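Home | Titles | Authors | Events | Contact

Pre-print inspection checklist, with comments
Title: Virkusside (fantasy novel, paperback)
Checked by: Ximena Acuña
Last updated: August

1. Cover colour against the approved proof. OK.
Comment: The grey of the fog is a little darker than in the proof. I accept it.

2. Spine text centred and readable. NOT OK.
Comment: The author name sits too near to the top. Please move it down 3 mm.

3. Barcode and price box. OK.

4. Chapter numbers follow in order. NOT OK.
Comment: There are two chapters with the number seven. The contents page is correct, so only the heading must be changed.
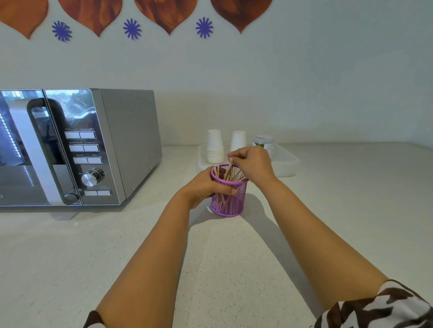
5. Names spelled the same everywhere. To check again.
Comment: The city is Lalorico in the text, but on the map I read "Lallorico". I wrote to the map artist and I wait for the answer.

6. Back cover text. OK with remark.
Comment: It tells too much of the ending, in my opinion. The editor should decide this.

7. Series page lists all three books. OK.

8. Paper and binding of the sample copy. OK.
Comment: I opened it flat at eight places and no page came loose. The glue has still a strong smell.

Items 2 and 4 must be closed before the files go to the printer.

Related items
Checklist for Pap, hardcover
Flultedus: corrections to the second printing
How to mark a proof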